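Subject: Re: [nernlow-residents] Hand washing supplies in shared washrooms: proposed change from July
From: Felicja Szczepańska
To: Nernlow residents' list

Dear all,

I am replying to the message from the Vodmont House office, which is quoted in full at the foot of this one.
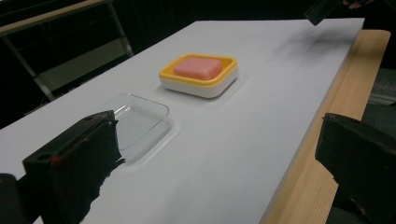 Rostam Bagheri wrote to me separately, and has agreed that I may pass on his view: bar soap should stay in the ground floor washrooms at least, as the liquid kind brings his eczema back within a few days, and he would sooner carry his own bar down the corridor than go through that again. Two other residents have raised the same point by telephone.

The office has considered these replies and wishes to set out the position as it now stands.

The proposal to fit wall dispensers applies to the shared washrooms only. Private bathrooms are not affected, and residents may go on using whatever soap they prefer in their own rooms. Where a resident shares a washroom and has a skin complaint, the office will keep a plain bar and a dish there on request. A doctor's letter is not needed. Please write to me or leave a note at the front desk, giving your floor and the washroom you use most.

The cost of the dispensers has been queried. The quotation received from Zornow is for £477, including fitting and the first fill. A second quotation, from Taheri, was lower but left out the brackets and the making good of the tiles, and the office does not regard the two as comparable. A revised figure has been requested. No order will be placed until it has been received and circulated to this list.

Mr Khosravi asked whether the old tiled recesses beside the basins would be filled in. They will not. The recesses on the second floor are cracked and will be regrouted during the same visit, but they will otherwise be left as they are.

On the matter of drainage, bar soap left standing in water softens quickly and marks the basin surround. Residents who keep a bar in a shared washroom are asked to use a dish and to tip out any water after washing. The cleaning staff will rinse dishes each morning before 10 a.m. but will not throw away a bar unless it is cracked through or has been left on the floor.

Further comments should reach me by the end of the month. Replies sent to this address go to the whole list; anything of a medical nature should be sent to me alone.

Yours sincerely,

Felicja Szczepańska
Residents' Office, Vodmont House

----- Original message -----
From: Parviz Babaei
To: Nernlow residents' list
Subject: [nernlow-residents] Hand washing supplies in shared washrooms: proposed change from July

> Dear residents,
>
> The office proposes to replace the bar soap in the 4 shared
> washrooms with liquid soap in wall dispensers. The work would
> be carried out in July and each washroom would be closed for
> up to 2 hours.
>
> The present arrangement uses 200 bars a year across the
> building. Several residents have complained that the bars go
> missing, or are left in the basin and have to be thrown away.
>
> The dispensers would be filled by the cleaning staff. The soap
> would be unscented. Obaidul Bandara has kindly offered to show
> a sample dispenser to anyone who calls at the front desk
> between 2 p.m. and 4 p.m.
>
> Comments are invited, either to this list or in writing.
>
> Parviz Babaei
> for the Residents' Office

_______________________________________________
nernlow-residents mailing list
To leave the list, send a message with the word "unsubscribe" in the subject line.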